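Print this release | E-mail this release

Costholm Adds Shared Worktables and Table-Level Power at Skastau Building

Open bench space available to members from November

SKASTAU – Costholm, which rents shared work and study space by the month, has finished refitting the ground floor of its Skastau building. The floor now has larger white worktables in place of single desks, and power is supplied on the tabletop instead of from wall outlets.

The change follows a survey of 400 members at the Skastau site. Members were asked what they would most like to see fixed. The most common answer was power. Many said they picked a seat by how close it was to an outlet and moved when a better one came free. Others said they did not like crawling under a desk to plug in a charger.

Costholm looked at building sockets into the tables and decided against it. Built-in sockets fix the spot where a person can work, and they are hard to replace when one fails. Each shared table will have a long power strip that sits on top and can be moved to where it is needed. Members may slide a strip along the table but are asked not to plug one strip into another.
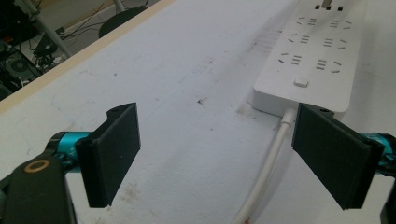 The tabletops are plain white so that small parts, screws and papers are easy to find. White surfaces show scuffs and smudges sooner than dark ones do, and the company expects the tables to look used. Tops will be wiped down at the end of the day. Marks that do not come off with a damp cloth will be left alone unless they get in the way of work.

Seating at the shared tables is on stools. They take up less floor than office chairs and can be pushed underneath when someone wants to work standing. Chairs with backs are still available in the reading room and can be carried over on request.

Computers and other equipment may be kept on the floor beside a table during a booking. Cables should be kept out of the main aisle. Members who leave equipment overnight need to label it and tell the front desk. Costholm does not insure items left in the building.

The refit added 5 shared tables and brings the ground floor to 200 bookable places. The monthly rate has not changed. Day bookings open at 8 a.m., and tables can be reserved in blocks of 2 hours.

Work on the upper floor has not been scheduled. The single desks there will stay in use, and members who prefer them can keep their current bookings. The same tables will be installed next at the company's Plonusard site, where the wiring has already been checked.

About Costholm

Costholm runs shared workrooms, study rooms and small meeting rooms in Skastau and Plonusard. Space is rented by the day or month. Bookings and questions are handled by the front desk at each building.

Print this release | E-mail this release

Recent releases

Costholm Extends Evening Hours at Plonusard
Skastau Reading Room Reopens After Floor Repairs
Costholm to Open Support Office in Cabanatuan
New Locker Sizes Available at Both Sites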